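Westness Place Names: README

March 20, 2009
By Fiifi Fiadzo
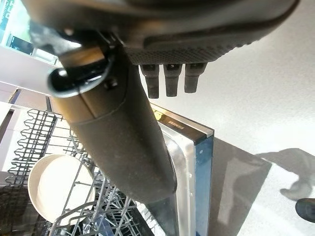
## What's in the collection

Westness Place Names is a plain text list of 2271 names for farms, fields, wells, lanes, rocks and bits of shoreline in the old parish of Westness, with every spelling I could find for each. The oldest source is the parish survey of 1806, which is a joy to read once you get used to the handwriting. The surveyor wrote down what people told him, the way they said it, so the same burn can show up under three spellings on one page. I kept all of them!

The rest comes from rent books, two school logs, the Quartey estate maps and a long run of talks with people who grew up on the farms. Mahmoud Chraibi recorded most of those talks and typed them up, and he has a wonderful ear for the small differences (the Clallen side drops the last sound in almost everything).

## Files

- `names.txt` has one name per line, with tabs between the fields
- `spellings.txt` has the variants, linked by name number
- `sources.txt` has short titles and page numbers
- `talks/` has the typed talks, 114 of them

## Fields in names.txt

- **id**: a number that never changes, even if a name is merged into another
- **name**: the form most used today, or the latest one on record
- **kind**: farm, field, water, road, rock, shore or other
- **first_seen**: year of the earliest source
- **area**: Westness, Clallen or Astbridge
- **note**: anything that didn't fit, and some of the best reading is in here

## Known problems

Astbridge is thin. The rent books for that end stop early and I haven't found the later ones. If you know where they went, please write!

More than 200 field names have no firm location. The people who gave them remembered the name and who plowed there, but the fences have moved. Those entries have `?` in the area field or a guess in the note.

"Kirk Park" and "Kirk Parks" may be one field or two. Mahmoud says two. I go back and forth, so they have separate ids for now.

Accents and odd letters are saved as UTF-8. Older spreadsheet programs will mangle them unless you pick the encoding when you open the file.

## Using it

Use it for anything you like: maps, school projects, family history, naming your boat. Please mention Westness Place Names and keep the id numbers if you pass it on, so fixes can find their way back.

## Next version

Planned for September. It should have the shore names from the Clallen side, which are terrific, and a sorted list by first sound as well as by spelling.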